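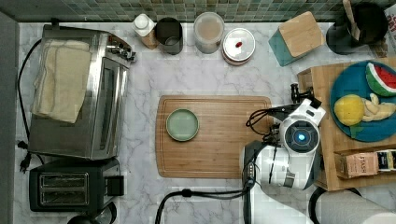
Can any machine do ordinary kitchen chores yet, in a home, without an engineer standing next to it? My mother lives alone and has trouble with her hands. She can still cook, but putting things away and wiping up afterward wears her out. I have been reading about robot arms for two months and I can't tell what is real. The chore I have in mind is a small one: take the fruit off the blue plate, put it on the little green plate on the cutting board, and later put everything back. Her counter would also have a toaster, an oven with a towel folded on top, canisters along the back wall, and a cord or two. That is a normal counter as far as I am concerned and I don't want to tell her to clear it.

I have 2000 dollars set aside and could stretch that a little for something that worked. I don't need it to be fast. If it took ten minutes to move a banana I would be fine with that. What I need to know is:

Would it work on things it hasn't seen before, or only on the items it was set up with?

Does it have to be bolted down? She rents.

What happens when it drops something?

I already asked at the Tulham appliance store and they tried to sell me a robot vacuum. We have one. It gets stuck under the radiator.

Posted by Meifang Fang
Edited to add: she is in Colon, in an older apartment, and the kitchen counter is 50 inches long. There is one outlet on that wall.

umeck_dad
Short version, no, not for that money.

I service packaging equipment at the Umeck plant and we have had arms on the floor for years. They are very good at picking up the same carton from the same spot. Move the carton over two inches and the older ones will close on air. The newer ones have cameras and handle that better, but they still have a cage or a light curtain around them and there is a person on every shift who knows how to reset them. On my last shift count one cell moved 642 cartons and stopped 11 times. That is considered a good night. Now think about your mother being the one who resets it.

A kitchen is harder than our line. A carton is a carton. A peeled banana, a lemon and a slice of watermelon all need a different grip, and the real ones are soft and wet. Half the demos I have watched use toy food. Toy food doesn't bruise and it doesn't leak, so look for that before you get excited about a video.

To your list. New items: sometimes, don't count on it. Bolting: most arms want to be clamped at least, and clamping to a rental countertop can chip the edge. Dropping: it usually doesn't know it dropped anything. It finishes the motion with nothing in its fingers and goes on to the next step.

Delacroix_K
I mostly agree with the answer above but I think it is a bit too gloomy, so I will add what I know from the other side. I spent last winter helping with a home robotics project, mostly setting up counters and writing down what went wrong.

Picking up one light, dry object from an open plate is something a small arm can be taught to do now. You guide it through the motion many times and it learns from those recordings. We logged 311 tries at moving one object from a plate to a bowl. By the end of May it was succeeding more often than failing, with the counter left messy on purpose. Nobody on the project would have left it running alone in a kitchen with an older person.

What gave us trouble was seldom the object. It was everything near it.

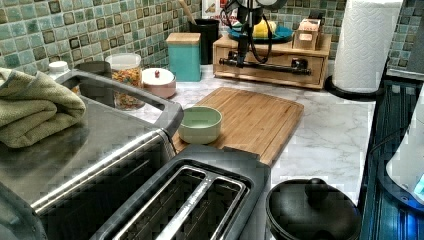

A counter with the usual things left out, board and bowl in the middle.

Look at how much there is to get past in a layout like that. The bowl is close behind the toaster, so an arm coming in from that side has to go up and over. The shiny steel top on the left was the sort of surface our cameras did not like, and the same goes for a glossy pot lid. A clear jar is another one. People see a jar of cereal, and the software we had would sometimes see cereal and no jar. Towels were bad too – they move when touched and then the counter no longer matches what the arm was expecting.

None of this is impossible. It is slow to sort out and it has to be sorted out again in the next kitchen. Your mother's counter would need its own round of teaching, and you would probably be the one doing it. If you like that kind of thing, 2000 dollars will get you started with a hobby arm. If you don't, it will sit in a closet.

On the one outlet: that is a real problem and you should think about it whatever you buy. An arm and the computer that runs it both need power, and so does the toaster.

For right now I would spend the money on boring things. An occupational therapist can come and look at the kitchen with her. Ours suggested a raised shelf so the heavy plates didn't have to be lifted from a low cabinet, lidded containers with a big knob on top, and a board with rubber feet so it stays put when you only have one good hand. A dishwasher with a top drawer that slides easily took away most of the putting-away for my uncle.

Meifang Fang
Thank you both. I had not thought about the outlet at all. umeck_dad, the part about it not knowing it dropped something decided it for me, because she would bend down to pick it up and that is exactly what I am trying to avoid.

I will look into the therapist visit first. Does anyone know if the landlord has to agree to a countertop dishwasher if it only hooks up to the faucet? I can post that separately if it belongs in another section.

umeck_dad
Post it under Rentals. Check the lease for the word "appliance" before you do. Mine had a whole paragraph on it.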